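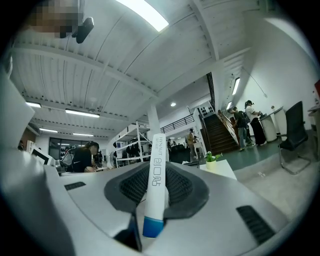
Clerkemeck unit: progress report no. 4

Home | Projects | Reports | Contact us | Search

To: Mohammed-Awal Addo, Sethi fund
From: Jui-lin Fang, Jadness
12/05/2022

Mohammed-Awal, sorry this is short and a bit rough, wanted it with you before the weekend. Covers the main room, the lights, desks and the first aid money. Full accounts to follow when the last Trusto invoice is in.

Where we are

Main room in use. People working at desks while the last jobs go on round them. Not ideal but better than paying rent on two places. Back office still full of boxes and will be for a bit.

Ceiling and lights

Ceiling all white now, ribbed panels and the steel beams both. You asked in February whether we really needed to paint the beams. Glad we did, the room is so much lighter. Kept it as one big open space in the end, no partition. Saves money and the quote for the partition was silly.

Tube lights up on the left in rows, going back towards the far wall. Long bright one over the middle, more on the right where the roof comes down. Trusto did the wiring and have signed it off. One tube buzzes, they've said they will swap it free of charge.

Still to do: the switches. At present it's all on or all off. Asked for separate switches left and right so we don't light the whole place for one person staying late. Price not in yet.

Desks and chairs

First desks are in on the left side, with office chairs and monitors. Second lot delayed, supplier short of legs (the tops came, no legs, so they are leaning in the back office). Chased twice. New date promised is end of the month.

Dark glass at the back is staying as it is. We did price up blinds, not needed. Put the money towards cable covers for the floor instead, hope that is OK, let me know if it needs a form.

First aid

This was the line you queried last time so a bit more on it. Old kit was one green box in the kitchen, half of it out of date. Now doing it like this:

- main box on the wall by the door, sealed, checked monthly
- plasters kept out in the room where people are, so no one walks the length of the building with a cut finger
- eye wash by the sink
- burns dressings in the kitchen only

The plasters are HYNAUT ones, in a white tube with a blue band at the bottom. The writing on it is Chinese (创口贴, plasters) so I've put a note up in English in the kitchen and will stick a label on each tube. Tube is handier than the flat packets, which ended up at the bottom of drawers. Anyone taking the last one is meant to tell me. We'll see.

First aid course: 4 people booked, all from the main room. Certificates will be sent on to you.

Money

Spent this period 2,337 pounds, mostly lights and desks. First aid line is 40 under what we asked for, would like to move that to the cable covers if you agree. No other changes.

Problems

Heating. Big room, high roof, cold first thing. Fine by mid morning. Want to look at it properly before winter but it isn't in this grant, so just flagging.

Noise carries as well, phone calls mostly. Trying a quiet end and a talking end before we spend anything on it.

Delivery drivers keep going to the wrong gate. New sign orderd.

Next

Desk legs. Switches. Empty the back office, then paint it. Labels on the plasters. Floor covers down, 20 metres, ours to fit so no labour cost.

Next report when the desks are all in. Happy to have you round before then, any morning but bring a jumper.

Jui-lin

Back to Reports | Next report | Top of page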